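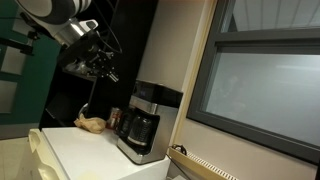
4.2 Recovery from grasp faults

The planner keeps a queue of 3 candidate grasps for each object. When the wrist force reading crosses its threshold before the fingers close, the controller stops the arm, backs off along the approach line and takes the next candidate. Nothing is re-planned unless the queue is empty.

Figure 3 shows the counter used in the Brurthorpe trials, with a coffee maker, a paper bag and a can. Shiny surfaces gave the depth filter the most trouble. Steel and glass left holes in the point cloud, and the collision checker treated those holes as free space. We changed the default so that unknown cells within 130 mm of the gripper count as occupied. This made the arm slower near the carafe – a full plan took about 900 ms – but the behaviour was easier to predict.

The fault handler was written by Kausar Bukhari and runs as its own process, so a crash in the Jestwood perception node does not stop the retreat motion.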